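Supportvorgang: Lesefassung "Xavier" ohne Vorszenen ausgegeben
Bereich: Drehbuchverwaltung Jiken
Meldende Stelle: Stoffentwicklung Brenano
Bearbeitende Stelle: Anwendungsbetreuung Sekix
Eröffnet: 13.5.19
Priorität: hoch
Status: gelöst, Nacharbeit offen

Meldung der Stoffentwicklung

Für den Langfilmstoff "Xavier" wurde aus Jiken die Lesefassung 4 ausgegeben und an das externe Lektorat übermittelt. Das Lektorat beanstandet in seiner Stellungnahme, dass die sprechenden Standbilder ohne jede Vorbereitung in der Handlung auftreten. Der Stoff beginne als realistisches Familiendrama und wechsle nach dem ersten Drittel in ein Märchen, ohne dass dem Publikum dafür eine Grundlage gegeben werde. Das Lektorat empfiehlt, die Figur des Brunnenwächters zu streichen.

Diese Beanstandung ist aus Sicht der Stoffentwicklung nicht nachvollziehbar. Das Drehbuch beginnt mit zwei Vorszenen, in denen die Regeln der erzählten Welt eingeführt werden: Das Kind hört den Brunnenwächter im Hof, die Mutter hört ihn nicht. Damit ist vor dem Titel geklärt, wer Steinfiguren verstehen kann und wer nicht. Bei der Durchsicht der übermittelten Datei wurde festgestellt, dass beide Vorszenen fehlen. Das Dokument setzt unmittelbar mit dem Einzug in das Haus ein.

In der Bearbeitungsansicht von Jiken sind die Szenen vorhanden und vollständig. Wir bitten um Prüfung und um Mitteilung, ob weitere ausgegebene Fassungen betroffen sind. Das Lektorat wurde gebeten, die Bewertung bis zur Klärung auszusetzen.

Erstprüfung durch die Anwendungsbetreuung

Der Fehler ließ sich mit dem Konto der meldenden Stelle nachstellen. Die Bearbeitungsansicht zeigt den Stoff vollständig. Die Ausgabe als Lesefassung beginnt mit der ersten Szene nach dem Titel. Eine Fehlermeldung erscheint nicht, auch das Ausgabeprotokoll enthält keinen Hinweis auf ausgelassene Abschnitte.

Auffällig ist die Szenenzählung. Die Lesefassung beginnt mit der Nummer 1, in der Bearbeitungsansicht trägt dieselbe Szene eine höhere Nummer. Die Zählung wird demnach bei der Ausgabe neu gebildet. Für den Empfänger ist das Fehlen der Vorszenen deshalb an der Nummerierung nicht zu erkennen.

Rückfrage an die meldende Stelle: Wurden die Vorszenen nachträglich verschoben, kopiert oder aus einem anderen Dokument übernommen? Ist ihnen eine besondere Kennzeichnung zugewiesen?

Antwort der Stoffentwicklung

Die Vorszenen wurden im vergangenen November aus dem Treatment in das Drehbuch übernommen. Sie gehören seitdem zum festen Bestand. Eine Verschiebung hat nicht stattgefunden. Ob bei der Übernahme eine Kennzeichnung gesetzt wurde, kann hier nicht mehr festgestellt werden. In der Bearbeitungsansicht erscheinen beide Szenen mit einem grauen Balken am linken Rand. Dieser wurde bislang als Hinweis auf die Lage vor dem Titel verstanden.

Ergänzend wird mitgeteilt, dass auch das Lied der Nachbarin im Hof in der Lesefassung fehlt. Es ist Teil der zweiten Vorszene und bereitet die Gesangsnummern des Mittelteils vor. Das Lektorat hat die erste dieser Nummern ebenfalls als unvermittelt bezeichnet.

Prüfschritt: Zwischenspeicher und Vorlage

Der Zwischenspeicher der Ausgabe wurde geleert und die Lesefassung neu erzeugt. Das Ergebnis blieb unverändert. Anschließend wurde die hauseigene Vorlage der Brenano gegen die Standardvorlage ausgetauscht. Satzspiegel und Kopfzeile änderten sich erwartungsgemäß, die Vorszenen fehlten weiterhin. Eine Ursache in der Vorlage kann ausgeschlossen werden.

Prüfschritt: Ausgabe auf einem anderen Arbeitsplatz

Zur Abgrenzung wurde die Ausgabe auf einem Arbeitsplatz der Anwendungsbetreuung mit frisch eingerichtetem Jiken wiederholt. Verwendet wurde eine Sicherung des Stoffes vom Server. Auch dort beginnt die Lesefassung mit dem Einzug in das Haus. Der Fehler liegt somit in den Stoffdaten oder in der Ausgabelogik und ist vom Arbeitsplatz unabhängig.
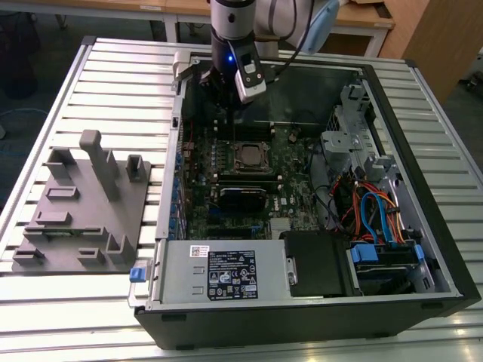
Auf einen Austausch der Arbeitsplätze in der Stoffentwicklung kann daher verzichtet werden. Die weiteren Prüfungen beschränken sich auf den Szenenbestand und auf die Regeln, nach denen Jiken Szenen in eine Lesefassung aufnimmt.

Prüfschritt: Szenenattribute

Die Attribute sämtlicher Szenen wurden ausgelesen und verglichen. Beide Vorszenen tragen das Attribut "Materialszene". Jiken vergibt dieses Attribut für Texte, die aus einem Treatment oder einer Figurenbiografie übernommen und noch nicht als Drehbuchszene freigegeben wurden. Der graue Balken am linken Rand ist die Anzeige dieses Zustandes. Materialszenen werden in der Bearbeitungsansicht an ihrer vorgesehenen Stelle dargestellt, bei der Ausgabe jedoch übergangen.

Die Funktion arbeitet insoweit wie vorgesehen. Zu beanstanden ist, dass die Auslassung weder am Bildschirm noch im Protokoll ausgewiesen wird und dass die Zählung sich stillschweigend schließt.

Zwei weitere Szenen im Bestand von "Xavier" tragen dasselbe Attribut. Es handelt sich um eine Rückblende in der Werkstatt des Großvaters und um eine verworfene Variante des Schlusses. Eine Freigabe dieser Szenen ist ohne inhaltliche Entscheidung der Stoffentwicklung nicht möglich.

Rückmeldung der Stoffentwicklung

Die Auskunft wird zur Kenntnis genommen. Die Schlussvariante, in der der Brunnenwächter auch zur Mutter spricht, soll als Materialszene verbleiben. Sie widerspricht der eingangs gesetzten Regel und wurde aus diesem Grund zurückgestellt. Die Rückblende in der Werkstatt ist dagegen freizugeben. Sie erklärt, weshalb der Großvater die Standbilder grüßt, und wird im Schlussteil vorausgesetzt.

Wir weisen darauf hin, dass die Bezeichnung "Materialszene" an keiner Stelle der Bearbeitungsansicht ausgeschrieben ist. Den Autorinnen und Autoren ist die Bedeutung des Balkens nicht bekannt. Um eine Änderung der Anzeige wird gebeten.

Durchgeführte Maßnahmen

Vor der Änderung wurde eine vollständige Sicherung des Stoffes angelegt. Das Attribut wurde bei beiden Vorszenen und bei der Rückblende entfernt. Die Schlussvariante blieb unverändert. Danach wurde die Szenenzählung in der Bearbeitungsansicht neu aufgebaut und mit der Zählung der Ausgabe verglichen.

Der erste Versuch führte zu einem Folgefehler: Die Rückblende erschien in der Lesefassung am Ende des Dokuments. Ursache war ein leerer Positionsverweis, der bei der Übernahme aus der Figurenbiografie entstanden war. Der Verweis wurde von Hand gesetzt. Nach erneuter Ausgabe steht die Rückblende an der vorgesehenen Stelle zwischen der Abreise der Mutter und dem Gespräch am Brunnen.

Die berichtigte Lesefassung umfasst 75 Seiten. Sie enthält die Vorszenen, das Lied der Nachbarin und die Rückblende. Die Schlussvariante ist nicht enthalten. Szenenüberschriften, Dialogblöcke und Seitenumbrüche wurden stichprobenweise geprüft und gaben keinen Anlass zur Beanstandung.

Abnahme durch die meldende Stelle

Die berichtigte Fassung wurde vollständig gelesen und abgenommen. Sie wurde dem Lektorat mit der Bitte übermittelt, die frühere Datei zu vernichten und den Stoff neu zu bewerten. Das Lektorat hat den Eingang bestätigt und mitgeteilt, dass die Empfehlung zur Streichung des Brunnenwächters bis zur neuen Stellungnahme ruht.

Inhaltliche Anmerkungen des Lektorats, die von den fehlenden Szenen unberührt sind, werden außerhalb dieses Vorgangs behandelt. Dies betrifft insbesondere die Länge des Umzugs und die Frage, ob das Kind seine Fähigkeit gegenüber den Mitschülern erwähnen darf.

Weitere betroffene Fassungen

Die Anwendungsbetreuung hat die früheren Ausgaben des Stoffes geprüft, soweit sie auf dem Server vorliegen. Alle seit der Übernahme aus dem Treatment erzeugten Lesefassungen sind betroffen. Ältere Ausgaben enthalten die Vorszenen naturgemäß ebenfalls nicht, entsprechen aber dem damaligen Stand des Drehbuchs. Der meldenden Stelle wurde eine Aufstellung der Ausgaben übergeben. Ob weitere Empfänger zu benachrichtigen sind, entscheidet die Stoffentwicklung.

Vorläufige Handlungsanweisung für die Nutzung von Jiken

Vor jeder Ausgabe ist in der Szenenliste der Filter "Zustand" auf "Alle außer freigegeben" zu stellen. Werden Szenen angezeigt, ist deren Zustand mit der zuständigen Dramaturgie zu klären. Texte aus Treatments und Figurenbiografien sind nach der Übernahme über das Kontextmenü als Drehbuchszene freizugeben. Das bloße Einfügen einer Szenenüberschrift genügt hierfür nicht.

Die automatische Zählung kann in den Ausgabeoptionen auf "Zählung der Bearbeitungsansicht übernehmen" umgestellt werden. Ausgelassene Szenen werden dann durch eine Lücke in der Nummernfolge erkennbar. Die Einstellung gilt je Stoff und ist bei neu angelegten Stoffen erneut vorzunehmen.

Offene Punkte

Änderungswunsch an die Entwicklung: ausgeschriebene Zustandsanzeige in der Bearbeitungsansicht. Angenommen, noch keinem Versionsstand zugeordnet.

Änderungswunsch an die Entwicklung: Warnhinweis bei Ausgabe eines Stoffes mit nicht freigegebenen Szenen. In Prüfung.

Fehlermeldung an die Entwicklung: leerer Positionsverweis bei Übernahme aus Figurenbiografien. Bestätigt.

Der Vorgang bleibt bis zur Rückmeldung der Entwicklung zum dritten Punkt in der Nachverfolgung. Rückfragen der Stoffentwicklung sind unter demselben Vorgang zu stellen.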